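Is the Wedavar eating reset worth paying for, or is it another diet book with a journal?

Asked in: Food, Habits & Self-Help Books

A coworker keeps pushing the Wedavar program on me. It's a workbook plus a 4 week "reset" where you write down what set you off every time you eat when you aren't hungry. The book is 279 pages, and a good third of it seems to be people saying how their lives turned around. I have been through enough of these to be suspicious. Two years ago I did Clernix, which was supposed to be all about "listening to your body," and by week 2 I was weighing crackers.

What I want to know is whether there's anything in it besides the testimonials. The sales page says 865 readers "broke free" but doesn't say what that means or who asked them. I'm not in crisis. I snack at night when I'm stressed and I feel lousy about it after. Has anyone finished the thing, and were you still doing any of it six months later?

Answer 1 (marked helpful)

I finished it. Short version: get it from the library if you can and skip the paid reset.

The first few chapters are decent. The trigger log has you put down the time, where you were, and what happened in the hour before. I found out that most of my bad nights came after phone calls with my family, and I could have gotten that from a spiral notebook. Chapter 6 on eating a real lunch was the only advice that changed anything for me. I still do that one. I quit the log after a month and a half.

The paid part is emails. They repeat the book, and then in the last week they start selling you the next level. As for the 865 number, I wrote and asked where it came from and got a form letter back thanking me for my interest. Make of that what you want. My guess is it's everybody who clicked a button in a survey.

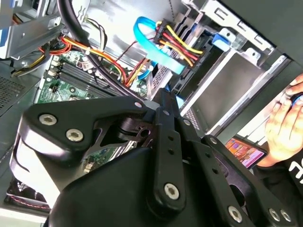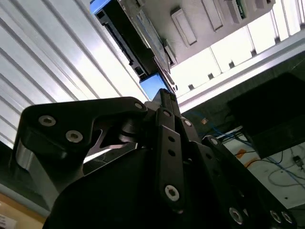
Two close-ups, black brackets and silver screws in both.

One more thing about the log. The book wants you to score each day with a color, and red days are supposed to be "looked at with kindness." I've never met a person who can color a square red and feel kind about it. I left the colors out and did better.

If the night eating gets to where you're hiding it or it's running your day, please skip the workbooks and talk to your doctor or a counselor who deals with eating problems. The book does say this, but it says it on the second to last page, in small type.

Answer 2

It worked great for me, you just have to commit to it. People who say it's a scam usually didn't do the exercises. I also did the Sturar cleanse at the same time so maybe that helped too.

Reply from the asker: If you did both at once, how do you know which one worked? Or either one?

Reply: I just feel better.

Answer 3

Haven't done Wedavar. I did read Boiko, which a lot of people bring up next to it, and it has the same problem. The stories are all from people who were doing well on the day they were asked. You never hear from them a year on, and you never hear from the ones who dropped out in the first week and put the book in a garage sale.

That said, I don't think writing down what's bugging you before you open the pantry is a bad idea. It's free. Try it with plain paper through Saturday and see if you learn anything you didn't already know. If you do, keep going. If all you've got is a list of chips and guilt, a nicer looking version of the same list won't help much.

I'd be careful about the food scale after what you said about the crackers. Does the reset make you weigh anything? That would settle it for me.

Reply from the asker: The sample pages have a "portion check" in week 3. So there you go. Putting a library hold on the book and leaving the rest alone.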